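Budget thread for anyone pricing a tabletop manipulation cell for next year. I have just finished our second one and the spreadsheet is still open, so I may as well get some use out of it.

Starting point: the arm quote is the least interesting number you will receive. It is also the only one your finance people will ask for. Get it, put it in row one, and then spend your time on the rows underneath.

We asked three suppliers for the same thing. Retarix quoted arm, controller and pendant as one line. Vandenberghe split all three and added a cable set. Jumham left out the cable set and did not mention that they had. It took two emails to find out.

So, first practical point: ask every supplier to quote against your parts list, in your order, with a zero where they supply nothing. A blank cell and a zero are different answers.

Grippers. Budget for the gripper, then the fingers, then the second set of fingers. Our fingers are 14 a pair from the Proltari catalogue in the plain version and 300 a pair in the shaped one (pounds, ex VAT, both). We assumed plain would do. Plain does for blocks. Cutlery is another matter.

A fork lying flat gives you very little height to close on. A knife with a thick handle gives you plenty at one end and next to nothing at the other. If your task list contains both, price fingers with a tapered tip from the start and treat the plain pair as spares.

Reach. Work it out from the far corner of the table with the wrist pointing down, and ignore the brochure radius. The brochure radius is measured with the arm straight out, a pose in which it can do nothing useful. We dropped one model from the shortlist on this alone and it was the cheapest by 1,749.

Table. We bought a wooden top and bolted to the frame underneath it. Wood is quiet, cheap and easy to drill. It also moves with the seasons, so put a recalibration check in the plan when the heating goes on. Ours is booked for December.

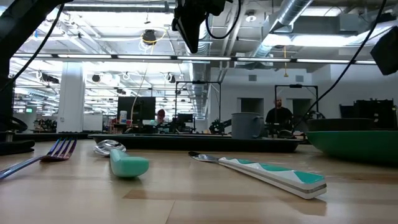 Jumham Yard, upstairs bay
2020-07-08

Cutlery day. One fork, one spoon, one knife, with the tray behind them and a mug on it. These three items account for more of my budget notes than the arm does, for reasons of finish and shape.

Finish first. The fork is iridescent metal and shows blue, purple and a reddish copper depending on which bit of it you look at. The spoon bowl is polished and throws back white and dark patches. If your perception quote was tested on matt plastic objects, ask for it to be tested again on shiny ones before you sign.

Shape next. The spoon has a thick mint-green handle and the knife handle gets wider towards its end. Both give the fingers something to hold. The fork handle is narrow. We cost the task on the fork and let the other two come along at no extra charge.

Lighting is a budget row as well. We have a long line of ceiling fittings and a lot of white ceiling, and polished metal picks up whatever is over it. Diffusers or a shade over the cell: get the price now, decide later. I put 300 against it and left the row amber.

Cables. I allowed for cable by the metre and forgot cable management by the joint. An arm needs a service loop long enough for the full wrist range, and short enough that it does not sweep the table. Clips, sleeves and someone's afternoon. Put all three in.

Spare cables: one full set per cell, bought with the arm. Our lead time on a replacement set was longer than the lead time on the arm itself. I have no explanation from the supplier for this – only the delivery dates.

Objects are consumables. Mugs chip, handles scuff, and a spoon that has been gripped a few hundred times is no longer the spoon you calibrated on. Buy your cutlery and crockery in duplicate from one batch, and write the batch down. Cheapest row on the sheet and the most annoying one to fix afterwards.

Floor space. Suppliers give you the footprint of the arm. You need the footprint of the arm, the table, the frame, the desk with the monitor, the chair, and a person getting past the chair. Draw it on the floor in tape before you order two of anything.

Guarding and risk assessment: get a quote from somebody who will come and stand in the room. We had one done from drawings and paid for it twice.

Now the total. Row one, the arm, came to a bit over half of the finished cell. I had planned on three quarters. The difference was made up almost entirely of rows under 2,000 each, and most of those did not need separate approval, so they arrived quietly over several months.

What I have changed for the next sheet: a fixed contingency line of 2,000 per cell, a column for lead time next to the column for price, and a rule that no row is green until there is a written quote with an expiry date in it.

Also a column for who unpacks it. The first cell sat in its crate for nine working days while this was discussed.

A couple of replies asked about lease against purchase. We looked at it with Retarix. The lease covered the arm and controller and excluded fingers, cables and anything mounted after the flange, so it covered the parts least likely to wear out. We bought.

Someone else asked if one gripper can cover crockery and cutlery. On stroke, probably. A wide bowl goes by the rim, so the opening you need is the thickness of the rim and not the width of the bowl. Check the depth of the finger instead – that was our limit.

The sheet itself needs the supplier prices stripping out before I can share it. I will add the blank version to this thread when that is done. Column headings only, no macros.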